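Chapter 6
Comparing Grippers Without Fooling Yourself

Every gripper maker has a success rate to show you. The Drodeditz sheet we were handed claimed 214 good grasps out of 227 tries, and it left out what was being grasped, from where, and who decided what "good" meant. A number like that tells you very little. Before you compare two grippers, write down what counts as a failure — and do it before the first run.
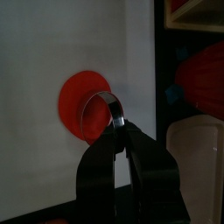

Start with the object set. Foam blocks flatter nearly any finger. Curved, polished parts are harder on fingertips and on cameras, and a test that leaves them out should be read with suspicion. The Vass protocol asks for 30 tries per object, which we think is too few to separate two decent designs.

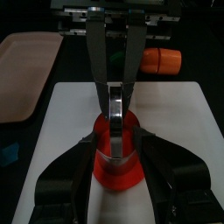 Mixed setups bring another problem: who gets the credit? Put long, slim parallel fingers and a chunky black pair around the same red cup, with only the slim ones pinching the metal piece, and a single score for the station can't tell you what either gripper contributed. Score each one separately.
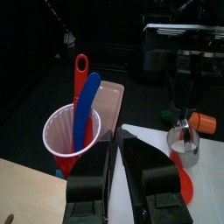

Controllers muddy things further. Swap the Culus controller for another and the same fingers may look like a different product. Section 6.1 holds the controller fixed and changes only the fingers.

Comments (2)

gearhead42: What about fingertip wear? My pads changed well before the test was over.

Reader: Is the Grirnuvgate object list in the appendix? I can't find it.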